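We use cookies to improve your experience on the Poltcombe Robotics Club boards. Accept / Manage settings

Table wiping task — gripper in one hand or swap to two?
Last updated: February, 4:15 pm

vurden_lab
Second-year group here. Our project is household wiping, demos recorded with the hand-held gripper and marker cube, then trained from those. We've got 779 demos so far and the policy still misses corners. Before we record more, do people keep the cloth in the gripper or in the bare hand?

rkatene
Depends what you want out of it. We keep the cloth in the right hand with a marker card on that hand, and the gripper in the left, held low near the table edge so the cube stays in view. The object sits near the middle of the table and you work the cloth into the corner. 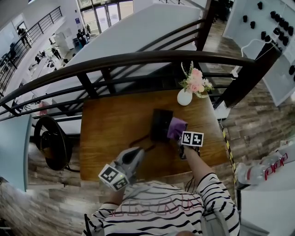 Pressing on the corner for a full stroke before moving along made the biggest difference for us. Short dabs gave us tracks that jumped all over the place. Also watch the cable. If it loops near the object it ends up getting dragged, and then you have to bin the take.
— Rhys Katene

wihongi_b
Disagree on the bare hand. If the robot is going to have two grippers then record with two grippers. You're teaching it finger movements it can't copy.

rkatene
The card gives wrist position, and that's all we train on for that side. Fingers are ignored.

wihongi_b
Then you're losing grip force and cloth shape as well. Our team did it your way last term and threw out most of it.

evov_fan
Both have worked in our club. Bare hand is quicker to record, 15 takes in the time it takes to get a handful with two grippers. Quality is a different matter. What colour cloth are you using, vurden? Ours was grey and it vanished against a dark object.

vurden_lab
Grey, same as yours. Will try purple or something bright. We're also wiping a black box, so that might be half the trouble.

wihongi_b
Change one thing at a time. Record 20 with the new cloth and compare before you go off and do 2000.

vurden_lab
Fair enough. I'll do 20 each way, bare hand and two grippers, same cloth, and post the numbers in this thread.

rkatene
Put the object at the same angle for both sets or you won't be able to compare the corners.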